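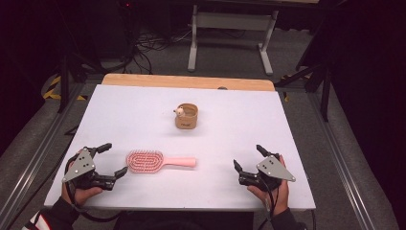

Matching gift deadline and donor receipts

hovell_dev
Our hospice runs a phone drive every December. Last year 60 pledges came in with an employer match listed and 40 of those matches were never claimed. Does anyone send the match form with the pledge confirmation, or wait until payment clears?

Fultar
After payment. Most employers want a receipt number on the form. If you send it earlier, the donor fills it in, gets rejected and doesn't try again.

sthongdee
Disagree. We send the form with the confirmation and leave the receipt field blank, then email the number when the payment posts. Our claimed rate went to 80 percent.

Fultar
80 percent of what? Pledges or paid pledges?

sthongdee
Paid. Unpaid ones drop out of the report.

Fultar
Then it isn't comparable to hovell's numbers, which start from pledges.

hovell_dev
Fair point. Of my 60, I'd have to check how many paid. The largest open match is 3,000 dollars and that donor did pay.

inivness
Call that one. Some employers accept claims up to a year after the gift date. Check whether they go by the pledge date or the payment date.

hovell_dev
Will do. sthongdee, can you post your confirmation wording?

sthongdee
Sent you a message. Change the signature block, it still says Siriporn Thongdee, Chaimongkol Fund.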